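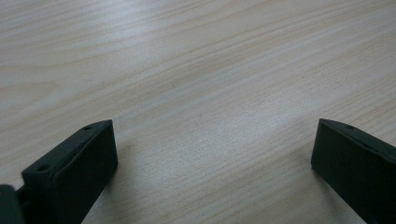

*Light wood tabletop, fine grain.*

# Brorkidholm Workplace Meals Diary, Release 2

The Brorkidholm Workplace Meals Diary records when, where and with whom employees eat during the working day. It was compiled by the Solís Center for Working Life to support research on meal breaks, shared eating spaces and the scheduling of shifts. This card describes the contents of the release, the way the entries were collected and the conditions under which they may be used.

Release 2 was issued in April 2022 and replaces the first release in full. Users who hold the earlier files should delete them. Entry identifiers were reassigned and cannot be matched across releases.

## Contents

| Item | Value |
|---|---|
| Diary entries | 1769 |
| Participants | 133 |
| Variables per entry | 19 |
| Format | CSV, UTF-8 |
| Language of free text | English |
| Maintainer | Yareli Montes |

Each row is a single eating or drinking occasion. A participant who had coffee at the start of a shift and a sandwich later on will appear in separate rows with the same `participant_id`. Occasions outside working hours were not collected.

The principal files are:

- `entries.csv`: the diary entries
- `participants.csv`: background information, one row per person
- `codebook.md`: variable names, permitted values and missing-data codes
- `changes.md`: corrections made after the first release

## Collection

Participants were recruited through employers in the Brorkidholm district, including offices, workshops, a hospital laundry and a bus depot. Taking part was voluntary, and employers were not told which members of staff had agreed. Entries were made on paper cards or in the Utalo diary application, according to the participant's preference. The variable `entry_mode` records which was used.

Paper cards were transcribed by staff at the Center. Where a word could not be read, the field contains `[illegible]`. Spelling in free-text fields has been left as written, apart from names of people and workplaces, which have been removed.

The start time of an occasion is the time reported by the participant. Many reported times fall on the hour or half hour, and users studying short breaks should treat durations under ten minutes with care.

## Coding of eating places

The variable `place` distinguishes between a desk or workstation, a break room, a staff canteen, a vehicle, outdoors, and other. A break room is any room set aside for rest that does not serve food. A canteen serves food, whether or not there is a charge. Rooms that changed function during the day were coded according to their use at the time of the entry.

A supplementary variable, `provided_items`, covers small items available for general use at the eating place, such as condiments, sweeteners, napkins and instant drinks. It does not record whether the participant used them.

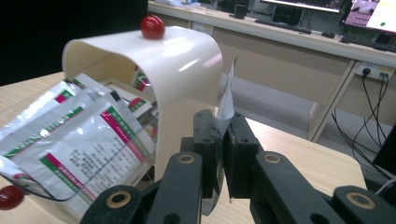

Items brought from home are recorded separately under `own_items`. If a participant left food or drink at work for colleagues to share, it was coded as provided from the following occasion onward. This rule was applied inconsistently in the first release, and the affected entries have been corrected.

The variable `company` takes the values alone, with colleagues, with customers or visitors, and mixed. Eating in a room where other people were present but seated apart was coded as alone. Some users may find this definition too narrow; the free-text field `company_note` often allows a different reading.

## Known limitations

1. Night workers are few, and estimates for this group are unstable.
2. Collection took place in January. Outdoor meals are likely to be less common than they would be in warmer months.
3. Participants who used paper cards wrote longer notes than those who used the application. Comparisons of text length should control for `entry_mode`.
4. Skipped meals were reported only when the participant chose to mention them. The absence of an entry does not show that no meal was eaten.

No survey weights are supplied. The participants are not a random sample of employees in the district.

## Access and citation

The files are available for noncommercial research and teaching. Users may not attempt to identify participants or employers, and may not combine the data with personnel records. Copies are held in the Trullidis repository, and requests for commercial use should be addressed to the maintainer.

Please cite the data as:

> Solís Center for Working Life. *Brorkidholm Workplace Meals Diary*, Release 2. Trullidis repository.

Errors should be reported with the entry identifier and the name of the variable concerned. Accepted corrections are listed in `changes.md` at the next release.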